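# Shirt folding, month two

I said in the last post that I would write down how the folding work was going, and then a month went by. We are still folding shirts. The robot is still worse at it than anyone in the club, and the club includes people who keep their clothes on a chair.

For anyone new, I'm in a student robotics club, and this term we split into teams of four. Each team picked one household task and has until July to get an arm to do it well enough to show other people. One team took stacking cups. One took sorting bottles onto a shelf. My team took folding a T-shirt, mostly because two of us were absent the evening the tasks were handed out and the good ones were gone.

Our project is called Nendatero. It was a placeholder name that somebody typed into the shared folder on the first night and we never changed it. The competition at the end is the Gudavier Open, which is small. Last year it had 9 teams in it, and ours didn't place.

## What the task is

The rules say the shirt starts on the table in a heap. It can't be laid out flat for the robot. Someone from another team drops it from chest height and steps back, and the clock starts. You get 900 seconds for the whole run, which sounds like a lot until you watch an arm try to find a sleeve.

A finished fold is judged on three things. The shirt has to be a rectangle, more or less. No sleeve can stick out. And it has to be possible to pick it up in one hand without it falling open. You get partial points if the shirt is flat at any time during the run, so even a team that never gets to a fold can go home with something.

We spent the first two weeks on flattening and nothing else. I think that was right. Every fold we tried before the shirt was flat just made a thicker heap.

## How we train it

We don't write the motions out by hand. One of us drives the arm through the task while the cameras record, and afterward the model is trained on the recordings. The driving is harder than it looks. You are watching the cloth through a small camera near the gripper, and you lose the sense of how far away anything is. Most of the first recordings I made were of the jaws closing on air just above the fabric.

Our goal was 60 good recordings before the first training run. A good recording is one where the shirt ends up flat and the driver didn't do anything we wouldn't want copied. The second part is where most of mine got thrown out. I have a habit of going back to a corner I already fixed and tugging on it again. The model picked that up right away. In the first version it would get a sleeve straight, leave, come back, and pull it crooked.

So we made some rules for drivers, and they're taped up next to the controls:

- Pick one edge and finish with it before moving on.
- Don't touch the part with the print unless it's the only thing left to grab.
- Come in from the near side of the table when you can.
- If you've missed the same grab twice, stop and start a new recording.
- No talking to the driver during a recording. Talk after.

The last one was voted in over my objection, and I was wrong. The recordings got better the same evening.

## The gray shirt

We have been through several shirts. The first was black and the camera could hardly tell one fold from another. The second was a thick one that held any shape you gave it, so it was easy, and then nothing we learned on it worked on anything else. For the last two weeks we've used a light gray one. It's thin and it creases if you look at it. The darker folds show up well against the gray, and the logo gives us a fixed spot to check against when we play a recording back.

The place we get stuck most often is the near hem. The far side of the shirt is usually all right by then, and the cloth closest to the gripper is bunched up. The driver has to decide between pulling the bunched part toward the arm or going over it to get at something flatter. 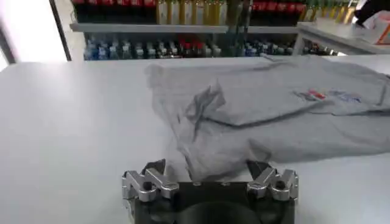 *The gray shirt from the gripper's side, with the hem bunched up between the jaws and the logo over to the right.*

I've come around to pulling the bunched part first. It's slower at the start, but when I go over the top I nearly always drag the hem along underneath and end up with the shirt doubled over on itself. A doubled shirt is the worst thing to deal with. From the gripper camera it can pass for a flat one. You see a smooth piece of cloth with a line across it, and the line could be a seam or it could be the edge of a whole extra layer. I have been fooled by that more than once, and so has the model, which I guess it learned from me.

One of my teammates does the opposite and goes for the far corners every time. His runs are faster than mine when they work. We argued over whether to keep both styles in the training set. In the end we kept both for one version and only mine for another, and ran them against each other.

## How that came out

We did 40 test runs, split evenly between the two versions. Same shirt, same table, and whoever was free did the drop. We wrote the results in a notebook and didn't count any run where someone bumped the table.

The version trained on both styles was worse. It would start toward a far corner, slow down halfway across, and drift back to the hem. Sometimes it hung there between the two and closed on nothing. The version trained on only my slow way got the shirt flat 12 times out of 20. The mixed one managed seven.

I don't want to make too much of this. Twenty runs each isn't a lot, and my teammate pointed out that we never tested a version trained on only his recordings. That's fair. He needs to make more of them first, and then we'll run it.

Folding itself is in better shape than I expected. Once the shirt is flat, the fold is the same few moves every time. The sides come in, the sleeves go back, and the bottom comes up to the collar. It gets that right more often than it misses. When it misses, it's usually because a sleeve wasn't all the way straight, so it's really a flattening problem again.

## The gripper

We started with fingertips that were too blunt for thin fabric. They'd press down, the shirt would slide out from under them, and we'd get a ridge in the cloth with nothing held. We tried wrapping them in rubber bands, which gripped fine but then wouldn't let go cleanly. The shirt would come back up with the arm for a second and drop in a new position. We ended up going to a narrower tip that comes in at an angle, and it's been a lot better. It can get under a hem if the hem is lifted even slightly off the table.

The table matters too. The white top we're working on is smooth, so cloth slides on it. That's good for straightening and bad for pinching. I wanted to put a mat down. The rules say bare table, so no mat.

We also wasted an entire evening on the wrist camera. The picture had gone soft and we went through the settings, then the cable, then the software, and then someone wiped the lens with a sleeve and it was fine. It's on the checklist now.

## Software

We use Stunora to keep the recordings in order. It does the job. The labels can only be so long, and we didn't plan for that, so a lot of our early ones all read the same until you open them. If you're starting something like this, decide how you'll name things on the first day. We renamed all of ours by hand over a couple of evenings — two people reading out loud and one typing.

Training runs overnight on the club's one good computer, which has to be shared with the other teams. There's a sign-up sheet. The cup team signs up for everything and then doesn't show, and this has been brought up.

## What's next

More recordings, mainly. I want a second shirt in the set before the end of the month, something with a different print or none at all. I have a feeling the model leans on that red and blue logo more than it should. An easy test would be to turn the shirt face down and see if it falls apart. We tried it once at the end of a night and it did fall apart, but it was one run and we were all tired, so I'm not counting it.

We also need to practice the drop. At the competition a stranger does it, and strangers will drop it differently than we do. We've gotten into the habit of letting it fall kind of nicely. Next meeting we're asking the bottle team to do ours, and we'll do theirs, whatever that involves.

The Msimang room is booked for us two evenings a week through the end of term. After that we have to pack everything up between sessions, so I'd like the long recording sessions done before then. I have the first slot next time and I'm going to try for ten clean recordings in a row. My best so far is six.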